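Stallside Furnished Rentals: Room Reset Cell, Simulation Gallery

Posted 11/24/24 by Nilmini Bandara, process engineering

Stallside turns over 864 furnished units a year. Each turnover includes a reset: loose items go back to their listed places, and anything not on the inventory is logged. Until May the reset was done by hand at every site. The Nomville depot now plans each one in a simulated living room before the mobile arm is sent out. The renders on this page come from that room model.

1. Starting state

A reset begins with a check of the inventory against the room. Sofa seats and tabletops are handled as separate zones, and the table zone is always planned first.
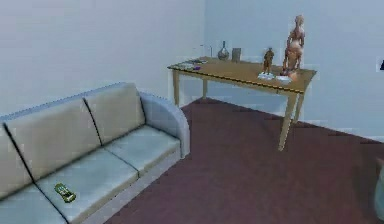

Attendants used to fill in a paper sheet for this step. They now review the item list on a tablet and correct the labels. Ffion Griffiths, who ran the paper process for 12 years, wrote most of the label rules. Her job title changed from floor lead to exceptions lead, with no change in shift hours.

2. Pick and carry over the sofa

The arm carries an olive green item above the left side of the sofa. The remote control on the right seat cushion is a separate pick. Carry height over upholstery is set per sofa model in the Eskildsen planner, and attendants can raise it but not lower it.

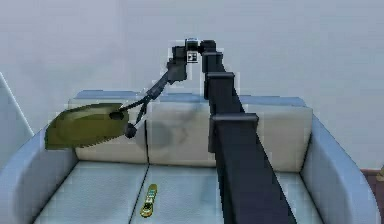

3. Fragile and tall items

Carved figures, glass and ceramics are on the restricted list. The planner routes around them, and an attendant moves them by hand if they have to be moved. The carved girl on the long table is the tallest item in this room set and forces a detour on most paths.
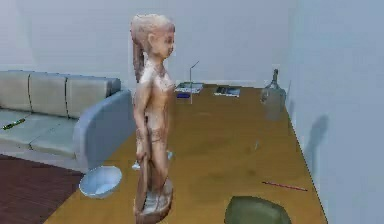 The restricted list generated 1,083 exception tickets in the first period. Most were closed by changing a label. The rest went to the Cleltley crew, who asked for a second review station and got it in the same quarter. Review work is seated and screen-based, so the crew rotates between review and hand placement every two hours.

Open items: label rules for pencils and other thin objects, and a shorter ticket form.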